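Re-stringing and clasps - worth paying for?

Porkmont Makers Board > Jewellery & Small Repairs

gagnon_road
Posted Thursday, 7:40 pm

I have a few silver chains that belonged to my aunt and two of them need new clasps. The shop in Porkmont quoted me $26 each, plus cleaning. Is that fair, or is it something I can do at the kitchen table? I have decent eyesight and a pair of pliers from the hardware store.

tinsnips
Posted Thursday, 7:58 pm

$26 is fair if they solder the jump ring closed. If they are only opening a ring and pinching it shut again, you can do that yourself. Ask which one you're getting.

Medarier
Posted Thursday, 8:15 pm

Do it yourself. I've been fixing my own for years. You want two pairs of flat-nose pliers without teeth, because the hardware store kind will chew up the silver. Twist the ring sideways to open it, don't pull the ends apart or it will never go round again.

Put a cloth down before you start. I work on a piece of patterned cloth left over from my daughter's curtains and it stops the small bits from bouncing off onto the floor. Plain is better if you're dealing with tiny rings, but I'm used to mine.

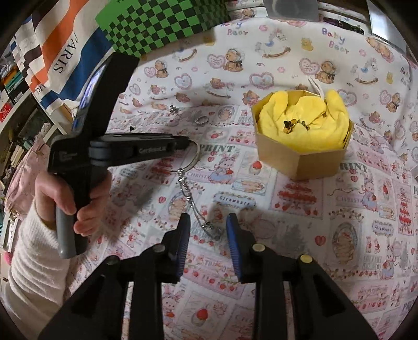
For the clasp, get sterling and check for the 925 stamp. Lobster clasps are easier than spring rings if your fingers are stiff. I bought a bag of 100 jump rings and I'm still working through it. Match the thickness of the old ring or go slightly heavier.

stota
Posted Thursday, 8:31 pm

I'd disagree on going heavier. If the chain catches on something you want the ring to give before the chain does. A new ring costs cents. A torn link on an old chain is a bench job.

Medarier
Posted Thursday, 8:44 pm

Fair enough for a fine chain. On a heavier one I've lost a pendant to a ring that gave, so I know which I'd rather have.

stota
Posted Thursday, 8:50 pm

Then solder it. That's what the shop is for.

gagnon_road
Posted Thursday, 9:05 pm

Thanks all. One is quite fine and the other is a curb chain, so it sounds like I might do the fine one and take the other in. What about cleaning? They are nearly black in places.

Lise Simard
Posted Thursday, 9:22 pm

Warm water, a drop of dish soap and a soft toothbrush first. If that doesn't shift it, line a bowl with foil, add baking soda and hot water and leave the chain in for a few minutes. It will smell like eggs. Don't do this with anything that has pearls or glued stones.

tinsnips
Posted Thursday, 9:30 pm

I don't like the foil method. It takes the dark colour out of the recesses as well and everything comes up flat and grey. A polishing cloth is slower but you can stop when you like the look of it.

Lise Simard
Posted Thursday, 9:41 pm

It's a plain chain, there are no recesses to speak of. For engraved pieces I'd agree with you.

gagnon_road
Posted Thursday, 9:48 pm

Both plain. I'll try the soap tonight and pick up pliers on the weekend.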